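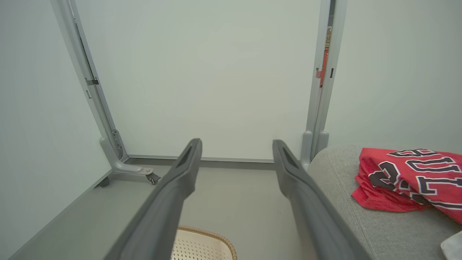 Ilum Robotics Club — Manipulation Team
Project gallery: laundry task

The manipulation team works on one household task per project year. The current task is laundry sorting and transfer: pick a garment from a seat or the floor, bring it to a basket, release it inside the rim, and return both arms to the start pose. The pages in this gallery follow the work from bench tests to full runs. Short notes go with each picture. Parts lists and wiring tables are kept on the build pages.

The wrist view at the top of this page shows the two fingers open, with the gray seat and the red jersey to the right and part of the basket rim low in the view. The plain panel behind makes a good background for checking finger position, as the dark fingers stand out clearly against it.

Task definition

A run begins with both grippers open and the garment in any position within reach. A run ends when the garment is released and both arms are back at the start pose, or when the time limit is reached. The operator may stop a run at any point. Stopped runs are kept in the log and marked, and they are not used for training.

The team scores each run in four parts: first contact, lift, transfer and release. Each part is scored pass or fail. A garment hanging over the rim is a fail on release, even if most of the cloth is inside the basket. This rule was argued over at length in January and has stayed as it was. Sleeves and straps cause most of the failures under it.

Garments

Sports jerseys were added to the set after the plain cotton shirts. They are harder in two respects. The mesh lets the fingertips pass into the cloth without closing on enough of it, and large printed numbers change shape whenever the garment folds, so a model that has learned to look for the print tends to reach for the wrong place. Members who label the data are asked to mark the outline of the cloth and ignore the print.

The set also holds towels, socks in pairs and single pillowcases. Zippers and metal buttons are excluded until the finger pads have been tested against them.

Cameras

Each wrist has its own camera. A third view looks down on the work area from head height and takes in both grippers together. The wrist views are used for the last part of the approach, when the hand itself blocks the upper camera. The head view is used for everything else, including the choice of which arm goes first.

All three streams are recorded at the same rate and joined by time stamp. An early version of the recorder let the streams drift apart during long sessions. The error was small at the start and large by the end, and 206 runs had to be thrown out. The current version checks the offset at the start of every run and refuses to record if it is over the limit.
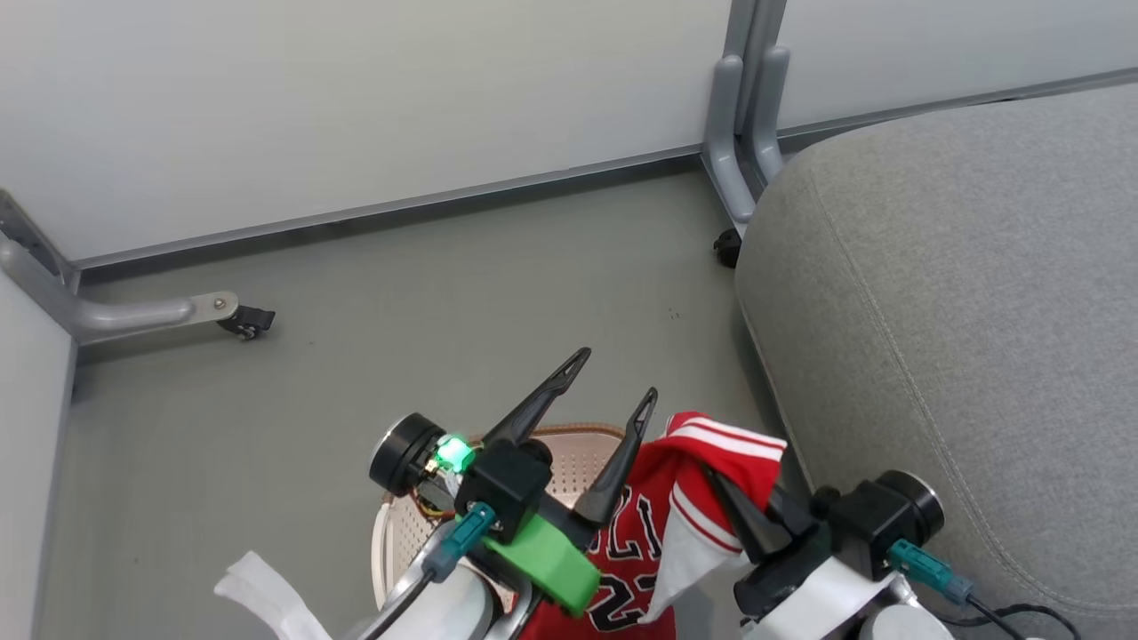
Head view, both grippers at the basket. Right finger pressed into the jersey, "23" partly folded under.

Two-arm handling

The usual plan is for one arm to hold the garment while the other finds a second grasp point. Pressing a single finger into the cloth is an accepted first move. It pins the fabric and raises a fold next to the finger, and the fold is easier to close on than flat cloth. Too much pressure pushes the basket along the floor, so the downward force is limited in software. The limit was set by hand with the basket empty and then checked with it full.

Working directly over the basket saves travel but brings the fingers close to the rim. A finger that catches the rim on the way up will tip the basket. Operators are trained to lift straight up first, then move sideways. The same order is written into the scripted return move.

Data so far

The log holds 3,515 recorded runs. Of these, 3,000 are labeled and in use. A set of 676 labeled runs is held back for testing and is never opened during training. The held-back set was chosen by session, so that no session appears on both sides of the split. Choosing single runs at random gave scores that looked better and meant less — runs from the same session are too much alike.

Labels are checked by a second member before they are accepted. When the two disagree on release, the run is watched again from the head view and the stricter score is kept.

Software

Recording and playback use Lustum, the club's own recorder, written by an earlier project group and maintained by this one. Training jobs run in the Ahuja lab outside class hours. Members who need a slot should enter it in the shared sheet and give the job name, the expected run time and a contact. Jobs with no contact are stopped when the lab opens.

Checkpoints are named by task, garment group and revision. Please do not name them "final."

Setup checks before a session

Home both arms and confirm that the fingers close evenly.
Wipe the camera lenses with the cloth in the tool drawer.
Check that cable slack allows full wrist rotation on both sides.
Record one empty run and play it back in all views.
Enter the garment codes in the log before the first grasp.

Next steps

Folding is outside the scope of this project. The next change is a second basket, so that garments can be sorted by color instead of only collected. The scoring sheet will gain a fifth part for correct basket. Runs made under the four-part sheet will stay valid for the first four parts.

The team is also preparing an entry for the Dundanum student challenge, household section. The entry needs an unedited recording of ten runs in a row, with resets shown, and a written report on failures. Members working on the report should use the log codes as they stand and list stopped runs separately.

Gallery text last revised 23/06/2025. Corrections go to the team mailbox, with the page title in the subject line.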